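Last updated: October 23, 2018

Gripper day at Willaven

I've been promising a post about the Willaven open day for a while now, and since two people have emailed to ask if I ever made it out there, yes, I did! It was back in August, it was hot, the parking was a mess, and I had a great time.

For anyone new here, Willaven is a small robotics workshop out in Tirkumstead, and once a year they open up the building and let regular folks wander through. I drove 215 miles for it (yes, one way, and yes, my family thinks I'm nuts). I'm a hobbyist at best. I've built one robot arm from a kit and it mostly knocks over pens. So a place that lets me stand next to the real stuff and ask dumb questions is pretty much my idea of a vacation.

The big arms in the front hall got the biggest crowd, of course. There was one called Iken that sorted blocks behind a fence, and kids were three deep around it the whole day. I watched it for maybe two rounds and then went looking for the quieter tables in the back, which is where I ended up spending most of my time.

What they had back there was a hand-held gripper. It's the same kind of hand they'd put on the end of an arm, except a person holds it and does the job, with a camera riding along to record what the hand sees. Later on the recordings get used to teach the arm. I'd read about this but had never seen one in use, and I was surprised by how simple it is. Two fingers, a few black linkage arms, brass-colored rings at the joints. You squeeze, it closes. I went home thinking I could build one (we'll see!).

The job at the table I liked best was kitchen stuff, handling a food pouch around a glass jar. I know that sounds about as exciting as watching somebody put away groceries, but stick with me.
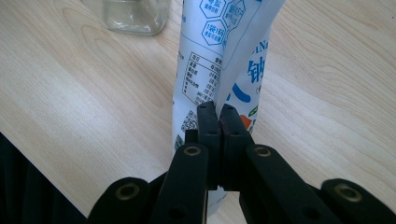
Soft packaging is a nightmare for robots. A block is a block, and it stays the same shape however you grab it. A pouch bends and folds and gets shiny in odd places, and whatever is inside can slide off to one side just when you thought you had it. The woman running the table told me they'd recorded 658 grabs on bags and pouches alone that summer, and she still didn't trust the arm with a full one. She also said people are terrible at explaining how they pick things up, so it's better to record them doing it and skip the explaining. I've thought about that every single time I've opened a bag of chips since.

Then they let visitors try it — and I got back in line for a second turn, no shame at all. My first try was awful. I came in too low, closed too early and pushed the thing across the table like a snowplow. You don't get any feeling in your fingertips, so you end up staring at the pads the whole time and holding your breath. By the second turn I'd figured out that you want to open wide, go in slow and stop before you think you should. I also learned that the pads matter a lot more than I'd have guessed. Foam grips well on slick plastic, but it gets grubby, and I heard one of the staff say they go through pads faster than anything else in the building.
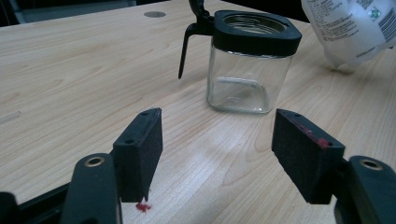

The Bepari talk

At the end of the afternoon there was a short talk on Bepari, their software for cleaning up the recordings. I didn't follow all of it. The part I did get was that a lot of what people record is no good, like when your hand wanders or you stop to scratch your nose, and someone has to trim that out. They were hoping to get to 300 good clips per task. I asked how many of mine would make the cut and got a very polite smile.

Getting in cost $5, and that included a lemonade and a sticker that is now on my toolbox. I'd go again tomorrow. If you do go next year, get there early, skip the front hall until lunch and wear comfortable shoes, because that floor is bare concrete all the way through.

I'm going to start sketching my own gripper once the garage is cool enough to think in. If you've built one, please tell me what you used for the finger pads! I've got a bag of craft foam and a lot of hope.

Recent posts
- My robot arm versus the pens, part 3
- Cheap servos I regret buying
- Cleaning out the garage (again)
- A beginner's parts list, updated

Contact | Copyright 2018, all rights reserved | Back to top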